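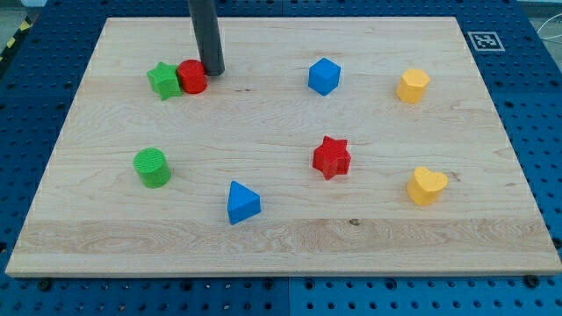

Coloured wooden blocks on maple board, blue table

IMEL HOUSE - END OF YEAR WALK ROUND
Building safety checklist, ground floor, first floor, yard
Date: December 17, 2019
Copy to: Multura (landlord), office folder, kitchen noticeboard

Key: OK / ACTION / N/A / NOT SEEN
Comments typed up same afternoon from wet paper, so shout if something reads oddly.

1. OUTSIDE AND YARD

1.1 Front steps, surface and edges - ACTION
Yellow edging worn away on bottom two steps. Slippy with leaves. Leaves swept while I was there, edging needs doing again with proper grit paint. Last lot was ordinary gloss.

1.2 Handrail - OK
Bottom bracket tightened in March, still tight.

1.3 Outside lights - ACTION
Front door light fine. Side passage light comes on, goes off again after a few seconds, comes on again. Sensor or damp. Passage is pitch black by half four this time of year and it's how everyone gets to the bins.

1.4 Gutters and downpipes - ACTION
Back gutter overflowing by the kitchen window. Green streak down the brickwork. Multura's job under the lease, has been reported before. Reporting again.

1.5 Grit bin - ACTION
Lid on, grit inside has gone solid. Broke up what I could with the spade. Order new bags before Christmas, not after. Scoop missing.

1.6 Bins and rubbish - ACTION
Cardboard stacked against the back wall under the stair window again. Move it to the far fence. Wants to be well clear of the building, this was on the last sheet and the one before.

1.7 Gates and padlocks - OK
Padlock stiff, oiled it. Code unchanged, should be changed in the new year.

1.8 Car park markings - N/A
Landlord repainting whenever they get to it.

2. WAYS OUT

2.1 Front door opens fully from inside, no key - OK

2.2 Back fire door - ACTION
Opens, but needs a shoulder. Bottom of the frame has swollen. Small person would struggle. Joiner needed this week if at all possible. Until then door to be tried every morning by whoever opens up, and written in the day book.

2.3 First floor door to outside stair - OK
Push bar works, alarm on it works (very much so, sorry to the ground floor).

2.4 Outside stair - ACTION
Treads sound, no rust through. Moss on the top landing. Scrape and scrub. Plant pots on the third step, moved to the yard. Please don't put them back, they look nice but it's a fire stair.

2.5 Corridors clear - ACTION
Ground floor clear. First floor had the spare photocopier and two stacks of chairs. Chairs gone into the store. Photocopier still there, too heavy for one. Needs two people and the trolley. Or needs scrapping, nobody's used it since the summer.

2.6 Exit signs lit - ACTION
All lit except the one over the back fire door. Naturaly.

2.7 Emergency lights, short test - OK
Done with the key switch. All came on. Full length test is due in March, book it early this time.

3. FIRE

3.1 Alarm, weekly test written up - ACTION
Gaps in the log for November. Either the test wasn't done or it wasn't written down and on paper that's the same thing. Test is first thing Tuesday. Tested today, call point by the kitchen, sounded everywhere incl. the far toilets.

3.2 Call points unobstructed - OK
Coat rack has been moved along. Thank you whoever that was.

3.3 Extinguishers - ACTION
All in place, pins in, needles in the green. The one in the meter cupboard is standing on the floor, wants its bracket putting back on the wall. Service labels in date.

3.4 Fire blanket in kitchen - OK

3.5 Doors wedged open - ACTION
Kitchen door, wedge. Upstairs office, wedge. Took both wedges away. If the doors need to stay open then we need the proper holders that let go when the alarm sounds. Quote from Prademo is 145 pounds a door fitted. I'd say do the kitchen at least.

3.6 Fire drill - ACTION
Last one went fine but nobody brought the signing in book out. Next one after the holidays, unannounced.

3.7 Assembly point sign - OK
Bit faded. Readable from the gate.

4. ELECTRICS

4.1 Plugs and leads, looked over - ACTION
Mostly good. Desk lamp in upstairs office has tape round the flex, taken out of use and cut the plug off so it doesn't find its way back.

4.2 Extension leads - ACTION
One plugged into another one behind the reception desk. Separated. Means the radio has no socket for now. Needs a longer lead or another socket, socket would be better, ask Multura whether we're allowed.

4.3 Portable heaters - ACTION
Two found that aren't on the list. Not tested, no labels. Both unplugged and in the store with a note on. I do know it's cold up there - see 5.1. Own heaters from home are not to be used, it's in the house rules, page one.

4.4 Fuse board - OK
Cupboard shut, labels readable, no boxes in front of it.

4.5 Christmas lights - OK
Low voltage set, plug cool to the touch after the morning on. Last one out switches off at the wall. Tree is not in front of any door.

4.6 Outside socket - NOT SEEN
Cover padlocked and I didn't have the key. Key isn't on the hook.

5. HEATING AND WATER

5.1 Boiler - ACTION
Service in date. Pressure low, topped up to where it should be. Note the reading on Friday, if it has dropped again there's a leak somewhere and it wants looking at before the shutdown. Upstairs radiators lukewarm at the top, want bleeding. Bleed key now on the hook where the padlock key should be.

5.2 Room temperature, upstairs office - ACTION
17 degrees at ten in the morning, thermometer on the desk away from the window. Better by lunch. Timer is starting too late, moved it an hour earlier.

5.3 Carbon monoxide alarm - OK
Test button pressed, beeped. Battery changed anyway.

5.4 Hot taps - OK
Scald sign still up in the accessible toilet. Mixer working as it should.

5.5 Little used taps run through - ACTION
Cleaners' sink tap not on anyone's list. Add to weekly run through sheet. Same for the shower if anyone remembers we have a shower.

5.6 Frost protection over shutdown - ACTION
Set heating to frost setting, do NOT turn it off at the wall. Last year it was turned off at the wall. Label now stuck over the switch.

6. STORE ROOM

6.1 Shelving fixed to wall - OK
Kamata racking, all fixings checked by hand. One loose clip on the middle bay, pushed home.

6.2 Shelf loads - ACTION
Limit on the label is 100 kg a shelf, evenly spread. Top shelf of end bay has all the paper on it at one end. Heavy stuff low down please. Started shifting it, did not finish.

6.3 Step stool - ACTION
Rubber foot missing. Tagged, do not use. Replacement is cheap, just buy one.

6.4 Cleaning products locked away - ACTION
Locked, but a spray bottle with no label on the windowsill in the toilets. Smelt like bleach. Poured away. Nothing to be decanted into plain bottles, please.

6.5 Data sheets - OK
Folder inside the cupboard door.

7. KITCHEN AND TOILETS

7.1 Floor - ACTION
Lino lifting by the fridge, will have someone over. Taped down for now, tape will last a fortnight if we're lucky.

7.2 Fridge - OK
Temperature fine. Contents another matter. Everything goes in the bin on the last afternoon, named or not.

7.3 Microwave and kettle - OK
Kettle wants descaling.

7.4 First aid box - ACTION
Plasters nearly out, eyewash out of date. Burn dressings fine. Accident book is there, last entry complete, torn off slip filed.

7.5 Emergency cord in accessible toilet - ACTION
Tied up in a knot again. Untied, hangs to the floor. It has to reach the floor or it's no use to someone who is on the floor. Sign to go up. Cord tested, buzzer heard at reception.

7.6 Windows - OK
Restrictors on.

8. PAPERWORK

8.1 Insurance certificate on display - OK

8.2 Emergency contacts list - ACTION
Old alarm company number still on it. Corrected in pen, reprint wanted.

8.3 Visitor book - OK
People forgetting to sign out. Reception to nag.

8.4 Asbestos register - OK
Multura's copy and ours match.

8.5 Money spent on repairs since last sheet - noted
264 pounds, mostly the door closer and the new lock. Receipts in the folder.

DO FIRST
Back fire door (2.2) and sign over it (2.6)
Side passage light (1.3)
Boiler pressure reading Friday (5.1)
Grit (1.5)
Step stool, bin it (6.3)
Finish moving the paper (6.2)

CAN WAIT TILL JANUARY
Step edging, needs a dry day anyway
Door holder quote
Extra socket at reception
Photocopier
Fire drill
Contacts list reprint

Comments added by others (pen, back of sheet, copied as written)

"Padlock key is in the mug with the pens."
"Can we have the heaters back if they get tested?" - Yes if they pass and go on the list. Oil filled only, no fan heaters.
"Side light did this last winter too, it was the sensor, they replaced it with the same one."
"Plant pots were mine, sorry."

Next walk round: March, first floor first while it's still light. Bring the spare key bunch and a torch that works, mine gave up in teh meter cupboard.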